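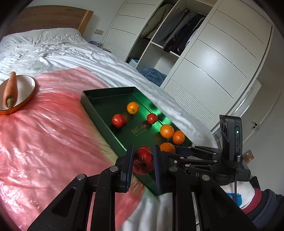 4.3 Recording a pick-and-place set

Now for the fun part! Real bedrooms and kitchens make wonderful training material, so use whatever surface you have, even a soft one like a duvet.

1. Set out a tray and a few pieces of fruit. Mix apples and oranges if you can.
2. Hold the Sketard grip upright and wait for the green light.
3. Start with the fingers open, 15 cm above the tray.
4. Close on one fruit, lift it, pause for 2 seconds, then place it in the bowl.
5. Open the fingers fully and back away before you stop recording.

Repeat until you have 9 clean takes, then move the tray and go again. Small changes in sunlight and position teach the Stikmont model a lot!

Note: A fumbled grasp followed by a good one is still a great take. Keep it and tag it "retry".

Caution: Keep the cable clear of your wrist. Never squeeze past stop 3 on soft fruit.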